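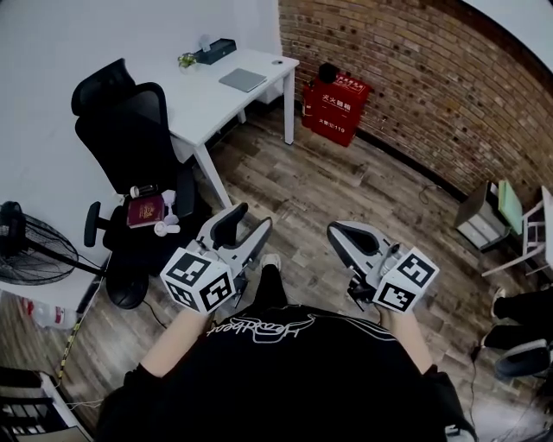 Waiting until the lease is signed to ask about the floor is the most common mistake small tenants make, according to Tarık Karakaya, and it is the reason Emard has rewritten its moisture and load guidance for converted brick buildings.

**BUTBY, 19 Nov 2023** – Emard, a building survey firm, today released the second edition of its Floor Survey Guide for Light Commercial Conversions. The guide covers ground-level and upper-level units in former warehouses, mills and workshops that are now let as offices, studios or small shops.

The new edition replaces the April draft. It has 72 pages in 11 chapters. Changes from the draft are as follows:

- Moisture readings are now taken at the outer walls as well as at the center of each room.
- The load worksheet treats fixed shelving and rolling furniture as separate entries.
- Plank floors laid over an older slab have their own chapter.
- The sign-off form has been cut to 2 pages.

The moisture chapter drew the most comments during review. Solid masonry walls with no cavity can pass ground water sideways into the edge of a floor, where a single reading in the middle of the room will miss it. The guide sets a reading interval along each outer wall and asks surveyors to record the heating state of the unit at the time of the test.
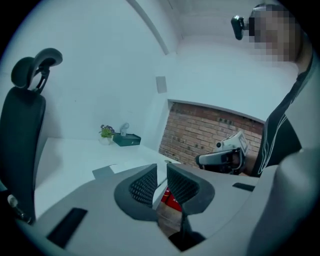

Rolling loads are handled in chapter six. Casters put a small, repeated load on a narrow strip of floor, and wear tends to collect in the same few places: at desks, at door openings and along the route to storage. The worksheet asks for caster width and hardness, the seated load, and the joint direction of the planks. Where the result exceeds the limit in the table, the guide calls for a mat or a change of finish.

The method was tested in units managed by Monti and Idance. Each unit was surveyed twice by different staff, and results that did not agree were measured a third time. Notes from the tests appear in the appendix.

The guide is free to Emard clients for 10 weeks from release. Printed copies can be ordered from the Butby office. Surveys already booked under the April draft will be completed on the old forms unless the client asks for the change in writing.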